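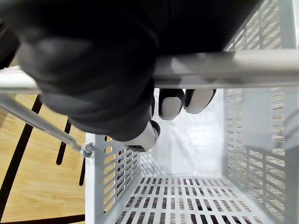 Does the Plisitz hanging scale need batteries?
It's fully mechanical, a spring and a dial, so there is nothing to charge and nothing to plug in.

PLISITZ HANGING DIAL SCALE, 7 kg
Made by Zoëga. Sold and serviced by Jakeck.
Price £140 with pan and chains. Delivery extra, see bottom of page.

Page updated 24 Feb 2019. New price, new pan, same scale.

Our everyday market scale. Hangs off a stall rail, a shed beam, a hook in a farm shop. Big round dial, black figures on white, red pointer. You read it from one side, customer reads it from the other. Double faced, both dials run off the same spindle so they agree with each other. If they ever don't, send it back and stop using it meanwhile.

Good for potatoes, onions, beans, apples, loose nuts, wool, that kind of thing. Not good for herbs or saffron or anything you sell by the pinch. The dial just isn't that fine. Get a counter balance for those, we can quote.

What's in the box
Scale body with both dials fitted
Top hook, closed type with a spring gate
Pan, stainless, 270 mm across
Chains and bottom ring
Small screwdriver for the zero screw
Leaflet (four languages, the English one is fine, the drawing on the back is better)

What isn't in the box: the bracket. People ask every week. Bracket is the Plorkent, separate item, separate page. It clamps to round or square rail and takes far more than the scale will ever weigh. You can use your own hook if it's sound. Please not string.

Hanging it
Pick something that doesn't move. Canvas stall frames do move, more than you think, and the pointer will dance about on a windy day - tie the leg down or hang from the corner where the uprights meet. Dial at eye height for the customer, not for you. Pan should clear the produce underneath by a good hand's width, even loaded. If the pan touches a crate you are giving stuff away.

Hang it empty first. Let it settle. Then the chains, then the pan. Pointer should now be at zero. If not, turn the little screw under the body, slowly, a quarter turn does a lot. Tap the glass gently with a knuckle and look again.

Don't set zero with a bag in the pan and then forget the bag. We've all done it.
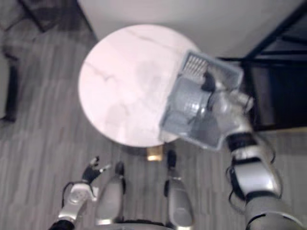 How do I clean the pan between muddy veg and fruit?
Unclip it, wash it in warm soapy water, dry it with a cloth and check the pointer is back on zero once it's hung up again.

The body is different. Wipe only. Damp cloth, then a dry one. Never under the tap, never in a bucket, never the pressure washer. The case is rain resistant but water gets in at the spindle if you push it, and then the face fogs up and you'll be sending it to us. Vinegar takes the white bloom off the chains. No wire wool on the pan please, the scratches hold dirt.

One drop of light oil on the hook gate at the start of the season. None inside the case, ever. Oil inside collects dust and the pointer starts to stick half way round, which is most of what comes in for repair.

Trade use
This matters so read it. There are two versions. The plain one is for home, allotment, kitchen, cheese room, checking deliveries. The stamped one is verified for selling by weight to the public. They look the same from across the stall, the difference is the marking on the dial and the seal over the zero mechanism. If you sell by weight you want the stamped one. Say so when you order, we can't stamp it for you afterwards, it has to go back to Zoëga and that takes weeks. Breaking the seal voids the verificaton.

Not sure which? Ring and ask for Svend Briem. He does the trade orders and will ask you what you sell and where, then tell you. If your local trading standards office says something different from us, go with them.

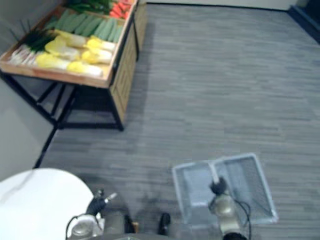

Cucumbers, carrots and napa cabbages on a wooden display stand

Choosing a pan
Standard pan is the shallow round one. Fine for most. Round things roll though, so if it's mainly tomatoes or plums get the deep pan, same chains, same clip. The scoop pan has a pouring lip and suits beans, shelled peas, grain. You will need to reset zero after any swap, the pans don't weigh the same. On the stamped version you can't do this yourself so pick the pan when you order and stay with it.

Long leafy stuff hangs over the sides of any pan. Chard, leeks, rhubarb. Doesn't matter for the reading as long as it isn't resting on anything. Keep thumbs off the chain.

Overloading
Top of the dial means top of the dial. There's a stop inside so it won't fly apart, but lean on it or let a child swing on it and the spring stretches for good. A stretched spring won't come back to zero and no amount of screw fixes that. New spring fitted is a workshop job, we don't post them out.

Quick check at home: hang a known weight, write the reading on the leaflet, do the same again in June when the stall's busy and the thing has been in and out of the van a lot. Same reading, carry on.
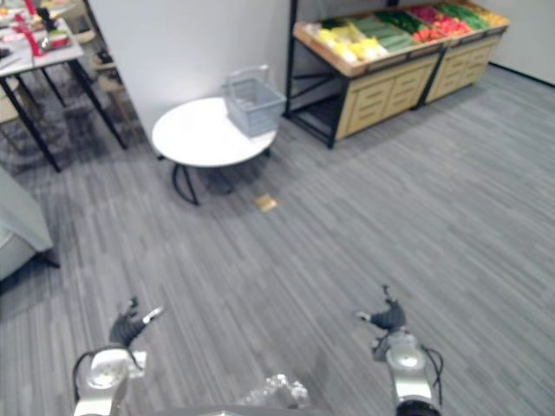

Usha Reddy

Service and spares, from my bench. Repairs are done in order of arrival, I don't do queue jumping even for old customers, sorry. Pack the scale in its own box if you still have it. If you dont, wedge the pointer end with newspaper and take the chains off, loose chains are what breaks the glass. Put a note in with your name, phone number and what it's doing wrong. "Broken" doesn't help me much.

Spares kept in stock: dial glass, pointer, hook gate, chain set, all the pans. Pointers for the older green-bodied model are nearly gone and Zoëga isn't making more, so if you're running one of those maybe get a spare now. The newer pointer doesn't fit the old spindle, I've tried.

Guarantee is two years on the body and spring. Not on glass, chains or anything that's been dropped. Keep the receipt.

Ordering
Phone or the form. Tell us plain or stamped, which pan, and whether you want the Plorkent bracket sent with it - one parcel is cheaper than two. Plain version normally goes out next working day. Stamped ones come in from Zoëga in batches, so ask first if there's a date you need it by. Returns within the month if unused and the pan is clean.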